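Teltham Reuse Scheme: interim progress report to Stallby
8 October 2020

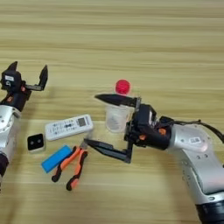 Wood-grain tabletop with a small group of everyday objects.

12 shares | 0 comments

Work package 2 (collection and sorting of household goods) is on schedule. Since August the Teltham store has logged 1000 items, of which 34 were rejected at intake for damage. Rejected goods are weighed and passed to Urketti for recycling under the existing contract.

Work package 3 (repairs) is two weeks behind. Matei delivered the replacement shelving late, and small appliances could not be stored by type until it was fitted. The delay does not affect the closing date of the grant.

Spending is within budget on all lines except transport, where van hire has risen. We request approval to move the unspent printing allowance to transport. Revised figures are in Annex 3.

Next period: complete the repair backlog and issue the second stock list.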